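Visit to the Zeman Household Goods Showroom, Mavthorpe

3 min read

The Fikdale Home Economics Association visited the Zeman showroom in Mavthorpe in August at the invitation of its manager, Myrtle Holloway. The purpose of the visit was to review the current range of small household goods and to advise members on items suitable for shared dining rooms and residential kitchens.

The party was received at 10 a.m. in the front hall. Ms. Holloway gave a short account of the business, which opened as a hardware counter and now carries 3332 separate lines. The showroom occupies the ground floor of the former Drisow building. The stockroom and packing area are upstairs and were not included in the tour.

Goods at Zeman are shown on dressed tables and not on shelving. Each table is covered with a printed cloth, and the items are placed on it much as a customer might set them down at home. The association found this arrangement helpful, particularly for judging color. A turquoise plastic wastebasket with a cut-out flower pattern, which might look strong on a plain shelf, sat comfortably against a cream cloth printed with small blossoms and teal leaves. Light wooden chopsticks were laid out on the same cloth.

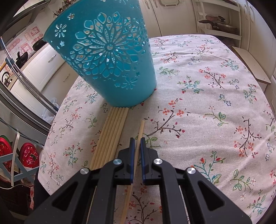 Members were free to handle the goods, and most of the morning was spent in this way. The discussion of openwork baskets was the longest. Several members noted that a pierced side is pleasant to look at but will not hold fine waste such as pencil shavings unless a liner is used. Ms. Holloway agreed and said that the showroom recommends this style for paper and light dry waste only.

On chopsticks, the members' questions concerned care. The advice given was to wash wooden pairs by hand, dry them fully before storage, and replace any that have become rough at the tip. Residential kitchens may order them in lots of 200. Smaller quantities are sold at the counter.

Tablecloths are cut to order for round, square and rounded rectangular tables. Customers are asked to bring the measurements of the table top and to state the drop they require. The pattern book, catalog number 548, may be borrowed by member institutions for one week.

The visit closed at noon. The association thanks Ms. Holloway and her staff for their time. Members who wish to borrow the pattern book should apply to the Fikdale office, where a copy of the current price list is also held.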